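Gripper money, or where the budget went 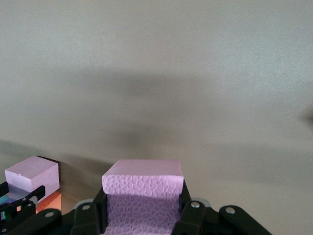
Pink foam in the gripper, and another block held over on the left.

I promised a post about costs back in June and then went very quiet, so it's 13th October and I finally have proper numbers (sort of).

The plan for the Tirnness bench was simple enough when I wrote it on the back of a Skedbridge delivery note. Two grippers, a power supply, cables, something soft to practise on, done. I'd put aside enough for the big bits and gave no thought at all to the small ones, and the small ones have eaten me alive!

Take fingers. I'd been looking at the Plokar set, which is 119 pounds a pair before postage, and the Ansari set, which costs a good bit less but takes 12 weeks to turn up. I dithered for ages, then ordered the Ansari ones as spares and wrote Plokar down as a maybe for next year. If you're planning something similar, ask about lead times before you ask about prices - I did it the other way round and had to redo the whole spreadsheet.

Foam has been the bargain of the lot. I set 20 pounds aside for it and there's still change in the tin. It's light, it cuts easily (my edges are shocking) and I don't wince at the thought of squashing a bit. I did price up some nice moulded test shapes, but they wanted more than 60 pounds for a small box and I shut the page.

Still on the list are a better lamp, a second emergency stop and pins. Do buy extra pins. The ones I want only come in big bags, so if anyone local fancies going halves on a bag, leave a comment.

Next job is the cable budget, which I've been putting off. I've got one quote in so far and I'm waiting on the other before I order anything.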